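How to Put Flowers in a Vase

Artificial flowers are made to look like real ones. They don't need water or sunlight, and you can take them out and start again as often as you like. That makes them good for learning to arrange.

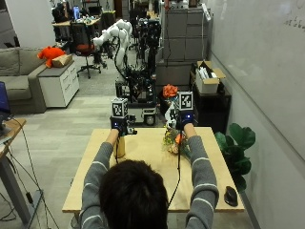 Garham Flower Club, Junior Pages

Clear a table first. Lay the bunch on its side and look at what you have. Most bunches have big blooms, small blooms and leaves. The big ones are called focal flowers, which means your eye goes to them first. The leaves are called greenery, or foliage.

Start with the greenery and spread it out so it leans in different directions. Then add one focal flower near the middle.

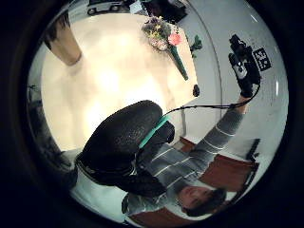

Add the next one a little lower. If two big flowers stand at the same height, bend one stem. Most artificial stems have wire inside, so they stay where you put them. Ask an adult to cut a stem that is too long. The wire is hard and the end can be sharp.

Small flowers go in last, to fill the gaps. Turn the vase as you work and check every side. 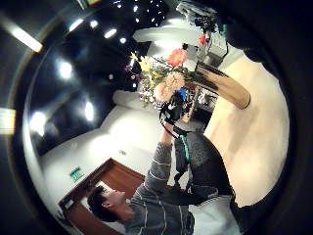
Yellow lilies with orange and pink blooms in a tall, gold-colored vase.

What if you don't have a vase? Try a cardboard tube with a closed bottom. Fake flowers won't make it soggy. If it tips over, put a few clean pebbles inside. 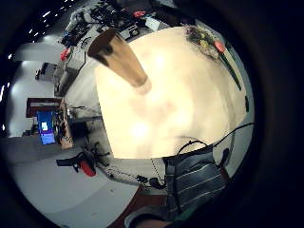 A tall cardboard cylinder and a bunch of artificial flowers.

Dust your flowers with a soft, dry paintbrush.

Written by Mitra Bakhtiari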